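Minutes of the Bukach Street Neighbors, fall meeting
Tuesday, November 13, 2018, in the upstairs room at the Sornberg library
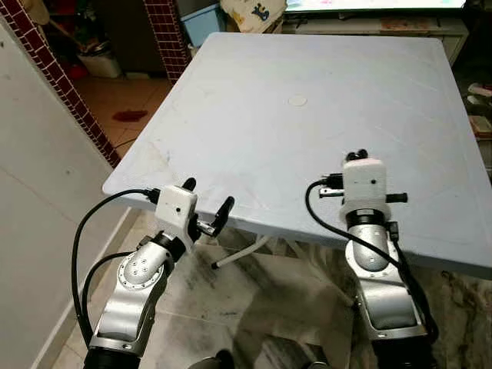 3 min read

Okay, I was on minutes again, so you're getting my version. If I got something wrong, tell me before the February meeting and I'll fix it.

We started late, as the bus was late and half of us were on it. The minutes from last time were approved with one change: the bench by the creek is green, and I had written brown. Sorry to the bench.

Leaf pickup

We spent a lot longer on this than I thought we would! The city truck skipped the lower end of the street both times in October, and the piles are now sitting on top of the storm drains. One neighbor had called and was told the lower end is on the Nuver route, and then the Nuver office said it isn't. I've got the two letters and will staple them together and send them to both offices, so they can at least argue with each other. Until we hear back, please rake away from the drains, even if that means the pile sits on your grass for a while (I know, I know).

Crosswalk at Kaufmann Road

The petition has 409 signatures, and I was pretty thrilled to be able to read that number out loud. It goes to the county next week. We talked about whether to ask for a flashing light or just the paint and a sign. The people with kids at the grade school want the light. A couple of others worried that asking for the light would slow the whole thing down, and we went back and forth until somebody suggested asking for the paint now and the light in the same letter as a second step. That passed with no votes against. I'm writing the letter, and anyone who wants to read it first should email me by Friday.

Winter potluck

It's on, same place as last year, and the sign-up sheet went around. As of tonight we have 5 pans of baked ziti and no salad, so if you haven't picked a dish yet, you can guess what I'm going to say. We agreed to bring our own plates and forks this time - the trash last year was awful. There was a request to label anything with nuts in it. Yes, please do that, on the dish itself and not on the lid, as the lids all end up in a heap by the sink.

Money

We have $106 in the account after paying for the block party tables. The snow shovel fund is separate and wasn't touched. Somebody asked if we could buy a second bag of ice melt for the hill, and we said yes, up to $20, keep the receipt.

The little book box

The door has come off its hinge again. I took it home and it's on my back porch, so the box is open to the weather for now and there's a trash bag taped over the front. We have 2 offers to build a new door and I said yes to both, which I should have thought through a bit more - I'll call you both this week and we'll work it out. Please don't leave encyclopedias. There's no room, and they've been in there since summer.

Other stuff

The streetlight outside the laundromat is still out. I reported it again on the city website, and the ticket from August is still open too.

A gray cat with a white foot has been hanging around the upper end. If it's yours, it's eating very well.

We ran out of time for the talk about parking on the hill, so that goes first on the list in February. I've got the room key and will drop it off at the front desk tomorrow morning.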